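Gralterero Tea Box – Common Questions

How many compartments are there?
Nine, in a three-by-three grid. Individually wrapped tea bags go straight in. 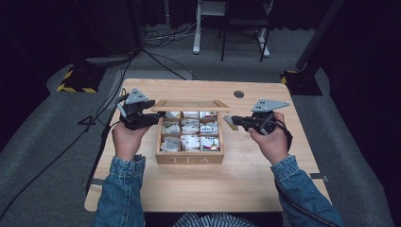

Can I see the tea with the lid on?
Yes. The lid has a clear glass pane in a wooden frame, so the packets show through.
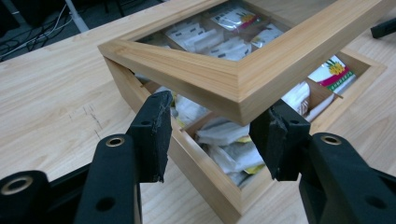

Wipe the glass with a dry cloth and keep water off the wood – it can stain.

Can I order a spare lid?
Yes, ask for part 1107. Socorro Lozano handles spares and ships them every Thursday.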